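# Washed cotton throw, dusky pink

A medium-weight throw for beds, sofas and the backs of chairs. It is part of the Viltalora range and comes in the pink-mauve shade that we call Dusky Pink, along with four other colours listed further down. The throw is washed before it is packed, so it arrives already soft and already creased.

**Maker:** Zanum
**Range:** Viltalora
**Fibre:** 100% cotton
**Weave:** plain, yarn-dyed
**Edges:** double-turned hem, stitched
**Sizes:** single, double, large
**Wash:** 40 degrees, gentle spin

## About the cloth

The throw is woven from one yarn dyed in two close shades, a pink and a greyer mauve. Up close you can pick out both. From across a room they run together, and the colour changes a fair amount with the light. In a north-facing room it looks cooler and closer to mauve. Under a warm bulb in the evening it goes pinker. If you are matching it to a wall or a carpet, please order a swatch first and look at it at the time of day you use the room most.

Both sides are the same, so there is no right or wrong way up. There is no fringe. We sold a fringed version for one season and stopped, as the fringe tangled in the wash and most people who wrote to us about it had cut it off.

The cloth is heavier than a sheet and lighter than a blanket. On its own it is enough for a summer night or an afternoon on the sofa. In winter it works as a top layer over a duvet, where it stops the duvet sliding. It isn't a warm throw in the way that wool is, and if you want warmth above all you should look at the Genen blanket, which is lambswool and costs more.

## Creasing

We get more questions on this than on anything else, so it has its own section.

The throw creases. It is meant to. After weaving, each length is washed and tumbled without being pressed, and this leaves the surface slightly rumpled all over. Folding it adds sharper lines on top of that. The sharp lines from the packet drop out after a night or two on a bed, or in ten minutes on a line outdoors if there is some wind. The softer rumpling stays.
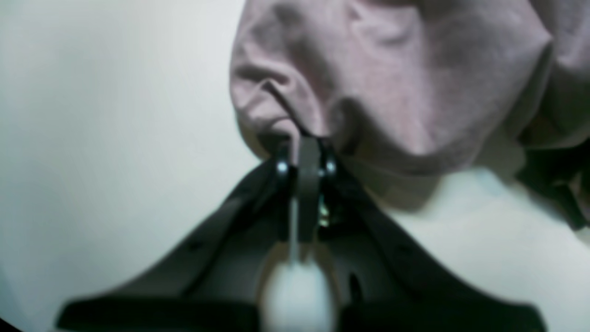

You can iron it flat if you prefer. Use a cotton setting and iron while the cloth is still damp. It will stay flat until the next wash and then go back to how it was. Ironing does no harm, but it does make the throw feel thinner and a little stiffer, and we would try it on a corner before doing the whole thing.

Don't use spray starch. It leaves pale marks on the darker colours and takes several washes to get out.

## Sizes

Measurements are taken after washing, with the throw laid flat and smoothed by hand. Because the cloth is rumpled, yours may measure a little under or over.

| Size | Fits | Price |
|---|---|---|
| Single | armchair, single bed, foot of a double | £47 |
| Double | two-seat sofa, double bed | £68 |
| Large | three-seat sofa, king-size bed | £84 |

The single is 200 cm long and 130 cm wide. The double is 200 cm square. The large is 260 cm by 240 cm, and is made in one piece with no join down the middle.

If you are buying for a sofa, measure from the front of the seat, up the back and over the top, and then add enough to tuck in behind the cushions. People often forget the tuck and end up with a throw that works its way forward every time somebody sits down. For most two-seat sofas the double is the right one. A single will cover the seat or the back but not both.

For a bed, decide first how far you want it to hang at the sides. The double laid across a standard double bed comes a short way down each side and stops above the bottom of the mattress. If you want it nearer the floor, take the large.

## Colours

- Dusky Pink
- Oat
- Slate
- Moss
- Ink

Oat is the palest and will show marks sooner than the rest. Ink is a very dark blue and sheds a little lint for the first two or three washes. Moss is made in smaller runs and is out of stock in the large size until February.

Each batch is dyed separately. We try to keep them close, but there is always a small difference from one batch to the next. If you need two or more throws to match, buy them in the same order and put a line in the notes box saying so. We will then pick them from the same batch. We can't match a throw you bought in an earlier year, though you are welcome to ask and we will tell you which batch we are now on.

## Washing and drying

Wash before first use only if you want to. It has already been through one wash at the mill and doesn't need another.

1. Shake the throw out and check for anything sharp, such as a brooch or a hair grip.
2. Wash it by itself or with similar colours at 40 degrees.
3. Use a normal liquid detergent. Leave out fabric softener.
4. Spin on a gentle setting.
5. Take it out of the drum as soon as the machine stops, and give it a good shake.
6. Dry it on a line, over a rail or in a dryer on low.

The single and the double will go in a 7 kg machine. The large will fit too, but it fills the drum and doesn't rinse well, and you will get a better result from a bigger machine or a launderette.

Fabric softener coats the cotton and makes it less able to take up moisture. The throw softens on its own with use. If your water is very hard, half a cup of white vinegar in the softener drawer now and then helps to stop it going stiff.

In a dryer, stop while the hems are still very slightly damp. The hems are four layers thick and dry last, and if you wait for them the middle of the cloth gets overdried. Finish it over the back of a chair.

Drying in strong sun is fine once in a while. Left out for days on end, the pink will fade before the mauve does, and the whole cloth will look greyer.

## Marks and repairs

For most food and drink, dab with cold water straight away and then wash as usual. Don't rub, as rubbing roughs up the yarn and leaves a fuzzy patch that stays after the mark has gone. Grease comes out with a drop of washing-up liquid left on for a quarter of an hour. Keep bleach away from all five colours.

If a thread is pulled, by a cat for instance, don't cut it. Ease it back with the blunt end of a needle, working along the row a little at a time. A loop pushed through to the other side will usually settle in the next wash.

Hems are the first thing to wear. If the stitching goes within two years, send the throw back and it will be re-stitched without charge. After that there is a fee of £7, plus postage. Please wash it before sending. Repairs are done at the Değirmenci workroom by Sinan Işık, who also cuts and hems the large size, and they take two to three weeks.

Holes in the middle of the cloth can be darned, and the darn will show. Send a photo first and we will say if it is worth doing. Offcuts in every current colour are sold by the piece for anyone who would sooner patch their own.

## Storing

Fold it loosely and keep it somewhere dry. A cupboard shelf or a drawer is best. If you have to put it in a box under the bed for the summer, use the cotton bag it came in and leave the plastic ones alone, as cloth shut up in plastic can start to smell. Refold it along different lines every couple of months if it isn't being used.

Moths don't normally bother with clean cotton. They will go for wool stored next to it, so it is worth keeping the two apart.

## What comes with it

One throw and one cotton drawstring bag. The bag is undyed and can be washed with the throw, though it shrinks a little the first time.

Swatches are £1 each and come off the price of the throw if you go on to order. They are 10 cm square and unhemmed, so expect a few loose threads at the edges.

## Delivery and returns

Single and double throws go out by standard post and take three to five working days. The large goes by courier and needs someone at home to take it in. Orders placed before noon on a working day are packed the same afternoon.

You can return a throw within thirty days if it hasn't been washed. Having it out on the bed for an evening to look at the colour is fine. Put it back in its bag, add the slip from the parcel and post it to the address on the back. The cost of return postage is yours unless the throw is faulty.

## Trade orders

Guest houses, holiday lets and hospitals can order from ten pieces upwards at a trade price. The cloth is woven in lengths of 1,000 metres, so larger orders in a single batch are no trouble, but please allow eight weeks. Trade throws have the same cloth and the same hem, and can be supplied without the drawstring bag. Labels can be left off or moved to the corner of your choice.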